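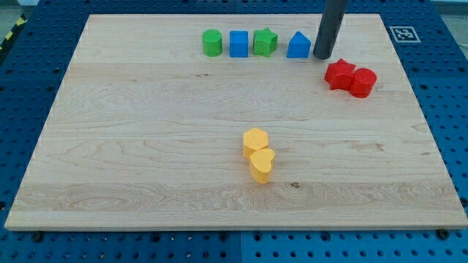 4. Teaching the work area and the block classes

In this section you connect the perception node to the motion planner and teach it which blocks it must find on the board. Before you begin, the software must be installed (section 2) and the arm must be homed (section 3). In the text, "Mokach" is the perception node and "Ziltavier" is the planner. Both are started from the Komside console.

4.1 Before you start

The wooden board must lie flat on the perforated platform and be fastened along its front edge. If you can move the board by hand, tighten the bolts first and only then continue. A board that moves after the calibration will give wrong pick points, and the software can not detect this by itself.

Check also that the square marker on the platform is clean and lies flat. The node uses it as the origin of the work area. Do not cover it with tape or with a transparent sheet, because reflections on the sheet make the corners difficult to find.

CAUTION: Keep your hands away from the board while the console shows the state READY or MOVING. Place and remove blocks only in the state HOLD.

4.2 Starting the nodes

1. Open the Komside console and select the project for your cell. If there is no project yet, choose New and give it a short name without spaces.

2. Press Start on the Mokach line. Wait until the status field changes from WARMING to LIVE.

3. Press Start on the Ziltavier line. The planner will not start before Mokach is live. If you try it, the console shows the message "no scene source" and nothing else happens.

4. Set the arm to HOLD.

Note: If the status field stays on WARMING, close the project, open it again and repeat from step 2. It is not necessary to restart the computer.

4.3 Finding the work area

1. Open the tab Scene and press Find origin. A cross is drawn over the marker.

2. Press Find plane. The node looks for the largest flat surface in one color and proposes an outline. The outline should follow the four edges of the wood and should not include the blue metal.

3. If the outline includes a part of the platform, lower the value Hole filter by one step and press Find plane again. The regular holes sometimes lead the node to treat the metal as a textured part of the board.

4. Enter 4 in the field Edge margin (mm). The planner will refuse any pick or place point which is closer to the edge than this value. For a block that stands near the edge, push it a little inwards in HOLD.

5. Press Save plane.

Note on wood grain: The dark lines and the small knots in the wood are seen by the node as possible objects. They have no height, so they are removed by the height filter. Do not switch the height filter off in this section, also not for a test. Ánh Ung measured on our own cell how the result changes without it, and the list of candidates became so long that the tab Scene stopped responding.

4.4 Teaching the colors

The example set uses four colors: green, blue, red and yellow. The colors are taught one after another, and the shape is not important at this stage.

1. Open the tab Classes and choose Color.

2. Click on the top face of one green block. Click on the top face and not on the side. The side is often darker, and the color range becomes too wide.

3. Press Add and type the name of the color in lower case letters.

4. Repeat steps 2 and 3 for the other three colors.

5. Press Preview. Every block should now have a colored outline.

CAUTION: Blue needs special care, as the platform is also blue. If the preview paints the platform, check that the option Inside plane only is active. If it is active and the platform is still painted, the plane was saved too large. Go back to 4.3.

4.5 Teaching the shapes

1. In the tab Classes choose Shape.

2. Select the shapes you use from the library. For the example set these are cylinder, cube, star, triangle, hexagon and heart.

3. Press Match. The node compares the outline of each top face with the library and writes a score next to each block.

4. Look at the scores. A score under 7 is shown in gray, and the planner does not use that block. Turn the block a little in HOLD and press Match again.

Note: A shape can exist in more than one color. In the example set there is a green star and a red star, and a green cylinder and a red cylinder. In your task file you must then always write both words, for example "star red". If you write only "star", the planner takes the one with the higher score, and this can change from one run to the next.

4.6 Blocks that touch each other

When two blocks of the same color touch, like the red star and the red cylinder or the yellow hexagon and the yellow heart, the node first sees them as one region. It has to cut the region in two before it can match the shapes.

1. In the tab Scene switch on Split regions.

2. Set Parts per region to 2. A higher value is possible, but then a star may be cut at its points.

3. Press Match. Each block should have its own outline and its own name.

4. If the cut goes through the middle of a block, press Undo split, separate the two blocks by hand in HOLD and match again.

After the split, the planner also checks if there is room for the fingers. A block with a neighbor on one side is approached from the free sides. If no free direction is found, Ziltavier writes BLOCKED behind the name of the block and goes on with the next one in the task file. When the neighbor has been moved away, the block is tried again automatically.

4.7 The first dry run

1. Choose Dry run in the console. In this mode the planner computes all paths, and the arm does not move.

2. Set Path timeout to 200 (ms).

3. Load the file aitken_rows from the examples folder. It sorts the blocks into rows by color.

4. Press Run and read the list. For every block there must be one pick line and one place line.

5. If a place line is missing, the target is outside of the plane or inside the edge margin. Correct the target in the file and press Reload.

6. Save the project. The dry run is not saved, only the settings.

Note: If the arm stands over the board, it hides a part of it from the node. Blocks behind the arm get the state OLD and keep their last known position. Press Park before a new Match when you see this state in the list.

For questions on the task file format see section 6. Errors in the example files can be reported to Fletcher McPhee, with the project folder attached as one archive.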